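Home | Tickets | Knowledge Base | My Queue | Log out

Ticket 2793: Cell 2 keeps giving up on CPU placement
Opened by: Nadine Rizk
Site: Lockwood shop floor
Status: Open, waiting on fixture revision

Nadine, first entry
Hi all! Opening this one properly because it has been living in my notebook since September and Ghada is tired of me shouting it across the room. The job is PC reassembly on the old towers: CPU in the socket, memory in, expansion card in, hard drive into the cage. The arm does fine on the drive. The memory is okay if you're patient. The CPU is where it all goes sideways (sometimes literally, it sets the thing down crooked and then the force check trips and it just sits there sulking).

Error is always the same one, 1452, "contact before expected height." I've restarted the controller, re-homed the arm, cleaned the fingertips and re-taught the pick point. No change.

Nadine, after lunch
Ran 37 placements back to back. It picked the CPU up every single time, so I'm calling the pick side good. The trouble starts when it gets over the socket. I watched from really close and I think the chip tips a hair when the fingers close, and by the time it gets there one corner is lower than the rest.

Ghada Qudah
Could it be the socket bracket? If that isn't all the way up the chip will catch on it and you'd get 1452 every time.

Nadine
Good thought, and I did check! I lift it myself before every run now. Still happens.

Hervé Millet
Sorry to be the grump, but I do this step by hand in a few seconds while talking to somebody. Do we want the arm on it at all? Podance wants to hear that the whole rebuild is automated and I'd like us to tell them the truth.

Nadine
Fair, and I'm kind of with you. If you asked me today whether a machine can rebuild a PC, I'd say it can do the parts that slide in along a rail, and it's a very expensive way to drop a CPU. Same as the laundry robot videos my sister sends me, lovely until there's a sock. But I don't want to give up on it yet, because the position repeats well. It's the angle that's off, and an angle I can chase.

Nadine, 4:15 pm
Setup for the next batch is below so Widad can compare it against the Ceneck drawing. Widad, look at the flat recess at the front of the gray fixture, that's the one I want to change. I'd like it a touch shallower so the fingers can grab lower on the chip.
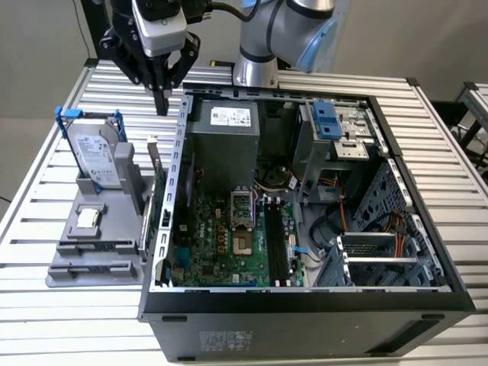

Cell 2, tower on its side, bracket up, CPU and drive in the fixture.

Widad Zein
Got it. I can print a shallower one tonight. Do you want the hard drive slot left alone?

Nadine
Yes please, don't touch the drive slot, it's the only thing making me look good. Same for the spot where the expansion card leans, we'll deal with that one later.

Jabari Kioko
Can you also slow the last bit of the approach? On the Discombe job we had a similar tilt and I halved the speed near contact. It hid the problem more than it fixed it, but it'll save you some sockets.

Nadine
Done, halved. Leaving the ticket open till Widad's print is on the table. Hervé, you're on CPUs by hand until then, sorry and thank you!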